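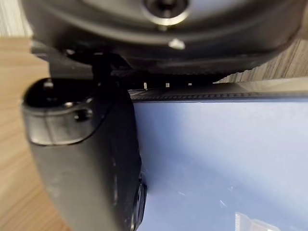 Figure 3.1 Smooth dark surfaces, faint scuffs or smudges, one bright rim.

Chapter 3
Looking Before You Wipe

I used to clean a room the way I mowed the lawn, start at one side and keep going until I hit the other. It was fast! It also meant I wiped straight past greasy fingerprints and then scrubbed hard at marks that were never going to come off, and I took the shine off a perfectly good cabinet door at my old place on Kiltow Street doing it.

So this chapter starts with your eyes and leaves the bucket by the door. Get close to one thing and look at how the light sits on it. A dull black surface hides dust until you tilt your head, and then there it all is. Polished metal will show you a single thumbprint from across the room. Scuffs and smudges can look the same at first (they still fool me sometimes), but a smudge usually moves when you rub it with a dry cloth, and a scuff stays put.

Holes, rims and ridges need their own look. Crumbs and lint settle into them, and a flat cloth slides right over the top. I keep a soft dry brush for those spots and go over them first, so whatever comes loose gets picked up when I wipe.

You'll meet the Namel kitchen again in this chapter, the same one we emptied and sorted in Chapter 2. The floor plan is on page 105 if you want it beside you. We'll work through the counters, then the cabinet fronts, then the small stuff that lives in drawers.

Before you read on, pick one thing in your own home that you handle every day. Take it to a window and write down every mark you find on it, and where. Keep the list handy, we'll use it in the first activity.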